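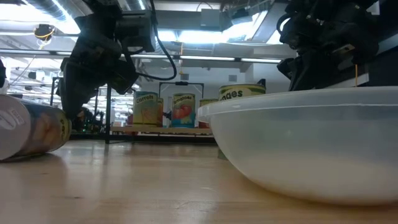 Notice of a gripper fault on the pantry bench, and the measures now in place

May 7, 2025

Readers of this blog will be aware that the two-arm bench has been assigned to grocery handling for most of the present program. The task is a modest one. The arms take canned goods from a low shelf, place them on the table and return them, with a bowl set out as a second object to be worked around. I am recording a fault that occurred during this work, as several colleagues at other sites run the same firmware and have asked for a written account.

The fault concerned an unintended release. During a return movement, the left arm opened its gripper while still above the table and let go of a full can. The can struck the wood, rolled toward the near edge and was stopped by hand. There was no injury. There could well have been one, however, as the person who stopped it had reached inside the working area while both arms were still powered. I regard that as the more serious part of the matter.

The controller log was recovered the same afternoon. It showed 3,516 grip commands since the last restart, of which 14 carried a late acknowledgement. In three of those the driver had treated the missing reply as a lost connection and had gone to its default state. On our bench the default state was open. This setting had been copied across from the Disirbridge trials, where the arms handled foam blocks and an open default was entirely sensible. It was never reviewed when the load changed to full cans.

Oksana Didenko examined the cabling and found that the connector at the left wrist had worked partly out of its seat. The cable on that arm hangs in a wide loop, and each full turn of the wrist pulls on it slightly. A worn connector alone would have produced a delay of no great consequence. The delay and the open default together produced a dropped can.

The following measures have been adopted.

The default state is now closed, at reduced force. A gripper that loses its connection keeps hold of what it has, and the arm above it stops.

The wrist connector has been replaced with the locking type supplied by Mac Giolla, and is to be checked at the start of each session.

No one is to reach over the table until the stop has been pressed and the operator has called it aloud. This applies equally to a rolling can, a tipped bowl and anything else that appears about to fall. The goods are replaceable.

The operator remains outside the enclosure with the controller in hand for the whole of a run, and does not put it down to take notes.

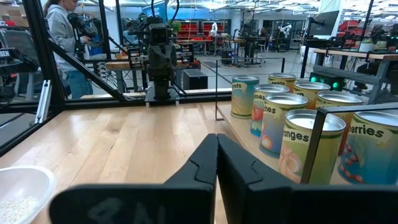
The bench from the gripper, with the canned goods on the raised shelf and the second arm across the table.

There has been some discussion of whether the closed default brings a risk of its own, namely that a hand or sleeve might be held. The concern is a fair one. The reduced force was chosen with it in mind, and each finger can be backed off manually once power is removed. Anyone working at the bench will be shown how to do this before their first session, and will be asked to do it themselves.

The revised settings have been run for 2,970 grip commands without an unintended release. I would caution against reading too much into that figure. The original fault was rare as well, and it took a long stretch of ordinary work to bring it out. The acknowledgement times will continue to be logged until July, at which point the record will be sent to Trornia for comparison with their own bench.

Sites using the Diter driver should check the default state in their configuration file before handling anything heavier than a foam block. The entry sits under the communication settings and is easily missed – we had looked for it among the gripper settings first. Questions may be left in the comments below, and I will forward those on wiring to Oksana.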